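Winter reading nights are back

Hello again from the back table at Nogueira! I've been meaning to write up the reading nights for weeks now, and every time I sat down to do it somebody wandered in and handed me another book (not complaining, I promise). So let me catch you up.

We wrapped up the big family saga last month, all 700 pages of it, and I have never heard so much arguing over a last chapter. Lilian Mushi loved it. Wagner Vieira thought the sister should have stayed on the farm, and he is still telling people so in the parking lot. I was somewhere in the middle, mostly because I'd read the last third in two sittings and my brain was mush. If you skipped it, my advice is to borrow a copy over the holidays and give it until the wedding. It picks up a lot after that.

Next up is something much shorter, and I'm so glad! Valentyna Polishchuk picked a little book of ghost stories set in a fishing town called Stesholm. There are 17 stories and most of them are only a few pages long, so you can get through one while the pasta boils. The lighthouse one gave me actual goosebumps. I read it at night with the dog asleep on my feet and still had to get up and check the back door.
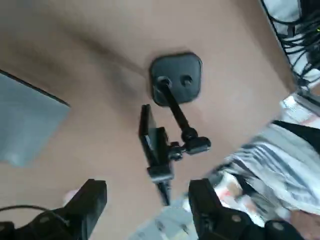
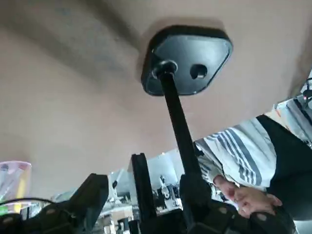
Do I have to finish the book before I come?
Come anyway, even if you only got through a story or two. We do talk about endings, so if you hate spoilers, sit at the far table, where Tarcísio Siqueira keeps the talk to the first half until after the break.

We start at seven and usually run until nine, or later if Osvaldo Holanda brings his cheese bread. Please bring a mug if you can, we were short last time and I ended up drinking cocoa out of a measuring cup. Paperbacks are $10 at the front desk, and there are five loaner copies for anyone who'd like one. Put your name on the sheet when you take a loaner so I know who to bug!

I'm also collecting ideas for March. So far I've got a mystery, a cookbook memoir, and a very long history of salt that Wagner swears is funny. Write back with yours, and tell me which ghost story kept you up.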